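Ondcombe Hall refurbishment
Progress report to the Trudurora Fund
Period covered: June to September
Prepared by Margit Strand, project lead

1. Summary

The main room is back in use. The glazed front entrance has been overhauled, the old radiators have been taken out, and the first round of bookings under the new timetable began in September. Spending is within the agreed budget apart from one item, which is set out in section 4. Two pieces of work have moved into the next period: the side path and the storage cupboards.

We have used 86 per cent of the grant to date. The remainder is committed to the two outstanding jobs and to the final inspection.

2. Work completed

Floor. The old covering was lifted in June. The boards underneath were in better condition than the survey had suggested, and only the strip nearest the kitchen had to be replaced. Mathis Lecomte did the levelling and left three days for it to settle before anyone walked on it. We lost a little time waiting for the edging, which came in the wrong length and had to go back.

Walls and ceiling. Two coats throughout. The damp patch behind the former stage has not come back, but we only repainted it in August and will look at it again after the winter before saying it is cured.

Electrics. New sockets along both long walls, tested and certified. The certificate is in the folder sent with our July claim.

Front entrance. This was the largest single item. The original plan was to replace the whole front. After Kerkell had looked at it, we agreed with your office to keep the existing dark metal frames and put the money into the running gear, seals and sensor. The lower panels slide, and they had been dragging for years. Kerkell rehung them, cleaned out the track and fitted new seals along the bottom edge. The upper panes were cleaned and resealed but not changed.

The sensor is mounted on the crossbeam between the upper panes and the sliding panels. It was first set too sensitive and the doors opened whenever anyone crossed the room. Kerkell came back and adjusted it at no charge. Since then we have had one complaint, from a hirer who found the doors slow to open in the early evening. We are keeping an eye on it.

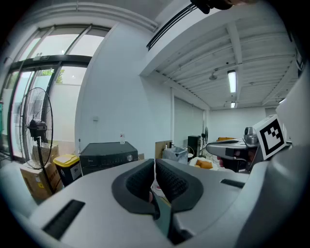 Main room, front entrance, with the pedestal fan in front of the glass.

3. Heat and ventilation

The front lets in a great deal of light, and by early afternoon in July the room was uncomfortable. Sombat Thongsuk kept a log on a sheet by the kitchen hatch and recorded 30 degrees at two o'clock on the worst day. The outdoor wall facing the entrance is white and throws light back into the room, so a blind on the roof side alone would not have solved the problem.

As a first step we bought a large black pedestal fan. It stands in front of the glass when groups are in, and has to be moved to one side when the doors are needed for deliveries. Users say the room is better with it. It is noisy on the top setting, and the language class prefers to have it on low.

We asked Ratanaporn to quote for solar film on the upper panes. The quotation is attached. We would like to discuss it with you before the next claim, as it was not in the original application. Fitting it would not affect the sliding panels or the sensor.

4. Budget

The electrics and decorating came in slightly under. The entrance came in on the revised figure agreed in May. The floor went over because of the returned edging and a second delivery charge. We have asked the supplier to refund the charge and have not yet had an answer. If they refuse, the difference can be met from the saving on decorating.

The fan was paid for out of our own reserves and is not part of this claim.

5. Use of the room

Bookings reopened in September. The room is set up for up to 40 people seated, as before. Daytime use is stronger than we had forecast and evening use is weaker, mainly on account of the choir moving to the school while we were closed. Ekkachai Hemmin has spoken to them and they expect to return after Christmas.

6. Work carried forward

Side path. The contractor was ready in August but the drain cover had not been delivered. It has now arrived and the job is booked in for the coming month.

Storage cupboards. Boonsong Thepsuriya has redrawn these to leave the second socket on the long wall clear. The new drawing has been approved and the timber ordered.

Final inspection. To be arranged once the path is finished.

7. Decisions needed from the Fund

Whether the solar film can be considered within the remaining grant, or whether a separate application is needed.

Whether the date for the final claim can be moved back by one month to allow for the path.

Attachments: Ratanaporn quotation; temperature log; revised cupboard drawing; invoices for the period.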